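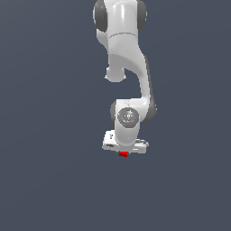 Review: Sekau Bench, simulation package for robot arm training
Reviewed for the Kiltomen Technical Centre, automation section
03/04/2026

Purpose of this review

The Centre was asked to assess whether Sekau Bench is suitable for teaching safe working practice to trainees who will later use real robot arms. The package was judged mainly on how well it supports our local rules for planning, checking and recording a task. Picture quality and speed were given less weight.

The package was installed on the ordinary teaching machines in September and used with one full intake. The comparison throughout is with Fairweather, the package it would replace.

Setting up a task

A new task opens with the arm alone against a plain background. Tables, guards and fixtures are added by the user, and each must be given a position and a size before the task can be saved as complete. We consider this sound practice. Fairweather supplies a ready-made cell, and trainees using it tended to accept the layout without checking it.

The standard exercise has a white arm with a small red part at the gripper. The plain setting makes the attitude of the wrist and hand easy to judge, and instructors found it useful when explaining approach directions. It should be used for that purpose only. A movement tested in open space has not been tested for clearance, and our rules require every fixed object within reach to be modelled before a program is signed off. Sekau Bench does not enforce this. It will mark a task as passed with nothing else in it, and we regard that as its most serious fault.

Limits and stops

Speed and force limits are held in a separate settings sheet, which can be locked by the instructor. Trainees can read the sheet but cannot alter it. When a limit is exceeded the run halts and the reason is given in plain words.

The stop function is less satisfactory. Pressing stop freezes the arm at once, with no allowance for the distance a real arm travels before it comes to rest. Instructors should state this clearly at the first session. The supplied handbook mentions it only in an appendix, on page 77.

Records

Each run is logged with the settings in force, the program version and the outcome. Over the trial the package recorded 461 runs, and all were recovered when we checked the store against the session sheets. Logs can be exported as plain text -- a small matter, but one that Fairweather has never managed well.

Logs cannot be edited after a run has closed. Comments may be added, and these carry the user's sign-in name. This meets the Centre's requirement for training records.

Transfer to real equipment

Programs may be sent to a physical controller through Pema, a separate add-on. We tested it on one training cell. Positions and tool settings carried over correctly, but payload values returned to their defaults in seven cases and had to be entered again by hand. Until this is corrected, the first run on any real arm should be made at the lowest speed setting, with the payload confirmed against the task sheet.

Finding

Sekau Bench is accepted for classroom use under the following conditions.

The settings sheet is to be locked before trainees sign in.
A pass result is not to be taken as proof of clearance unless the full cell has been modelled.
Pema is to be used by instructors only.
Logs are to be exported at the close of each session and kept with the task sheets.

Fairweather will stay available for trainees who have already begun their assessed work on it.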